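Nimotard 65 Wheeled Cricket Bag

Karppinen Cricket Supply > Bags > Wheeled

In stock. Ships from our Trutmont warehouse.

A cricket bag has a simple job. It carries your gear from the house to the ground, sits under other people's bags for an afternoon, and goes home smelling worse than it arrived. The Nimotard 65 does all of this and has wheels.

We have sold wheeled bags for a long time and have had most of them sent back to us. The usual fault is the wheels. They are fine on the shop floor, fine in the parking lot, and then they meet a plowed-up outfield in May and quit like a fast bowler asked to field at fine leg. Bralska, who make the Nimotard, have put on wheels wide enough to roll over grass with a person of ordinary strength at the other end. On gravel it's loud. We can't help with gravel.

What fits in it

Capacity is 65 liters. In cricket terms that's one full set of batting pads, two pairs of gloves, a helmet, a thigh guard, spikes, whites, a sweater you won't need until you've left it at home, and lunch. Bats go in a separate padded sleeve along the side, which takes up to three. If you own more than three bats and bring them all to a Sunday friendly, the bag isn't the problem.

Wicketkeepers should look at the larger Nimotard. Keeping pads will go into this one, but something else has to come out, and from what customers tell us it's usually the sunscreen.

The shoe compartment is at the wheel end, vented on both sides and closed off from the main section by a coated divider. It holds shoes up to a men's US 14. The vents work as well as vents can. They let the smell out of the compartment, and where it goes then is between you and whoever gave you a ride.

The main lid unzips on three sides and folds back flat, so you can find your box without emptying everything onto the locker room floor. A mesh pocket inside the lid is the right size for tape, spare grips and the scorebook pencil that you swore you gave back.
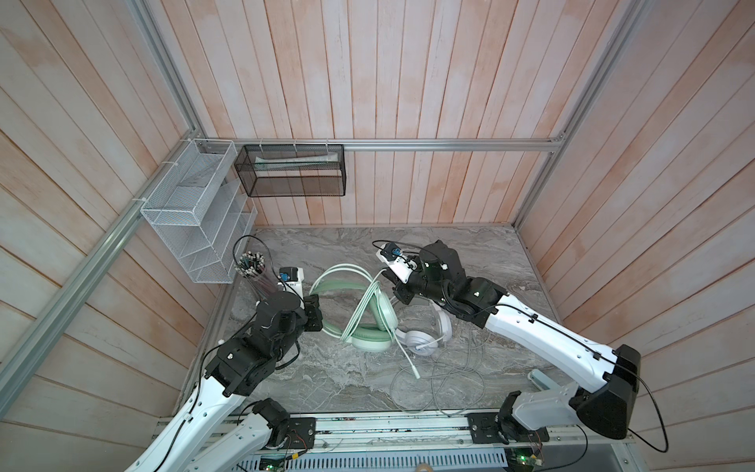 Black mesh basket and white wire organizer on the rail.

Materials and build

The shell is coated polyester with a heavier panel across the base, where bags get dragged down steps. The zippers are chunky and have cord pulls, which you can work with batting gloves on. Water will bead on the outside through a shower. It won't survive a season under the roller, and neither will the zippers, so please stop leaving it there.

The tow handle is aluminum and locks at two heights: one for most adults and one for tall opening bowlers, who complain about everything else but have gone quiet on this. There are grab handles at both ends and a carry strap on the side for stairs. The strap pad is removable. You'll remove it once and never see it again, so we sell spares.

Empty, the bag weighs 4 kg. Bralska rate it for a load of 20 kg, and we've asked them whether this is a cautious number or a brave one. They said it was a number. Stay under it and the warranty applies.

Specifications

Capacity: 65 liters
Empty weight: 4 kg
Maximum load: 20 kg
Bat sleeve: padded, up to 3 bats
Shoe compartment: vented, coated divider
Handle: telescoping aluminum, two positions
Colors: navy, bottle green, maroon
Warranty: 3 years on frame, handle and wheels; one year on zippers

A word on colors. Bottle green is listed as bottle green. Two customers have sent it back for being dark green. It is dark green.

Customer reviews

"Rolled it across the whole outfield to the far nets and it stayed upright, which is more than I did in the middle that day. Took one star off for the handle, which rattles when it's down. My wife says it doesn't rattle and that I'm looking for something to blame." Alasdair Mackay

"Good bag. The shoe pocket is bigger than my last one and the lid opens properly. I wish the navy were a bit less navy. Delivery was quick and the box arrived in the condition of a ball in its seventieth over, but the bag inside was fine." Pirjo Rautiainen

Care

Empty it. We mean after each match, and we know you won't. Sponge the outside with cool water and mild soap, leave it open to dry somewhere with a breeze, and keep it off radiators. Don't machine wash it. Someone asked whether it would fit in a front loader, and it does, and the frame didn't like it.

Knock the mud out of the wheels before it sets. A drop of light oil on the axles at the start of the season keeps them from squeaking during the captain's talk. Replacement wheels come in pairs and go on with the hex key that's taped inside the bat sleeve. Leave the hex key taped inside the bat sleeve.

Shipping and returns

Orders placed before noon go out the same working day. The bag ships flat with the handle already fitted, so there's nothing to assemble. Unused bags can come back within 20 days for a full refund. Unused means no grass, no linseed oil, and no half a sandwich.

Club orders of 4 bags or more get numbers printed on the end panel free of charge. Names cost extra, and nicknames are printed exactly as you submit them. We have stopped checking.

Often bought with this bag

Nimotard spare strap pad
Bralska bat grip, pack of 3
Nimotard replacement wheels, pair
Karppinen shoe deodorizer, large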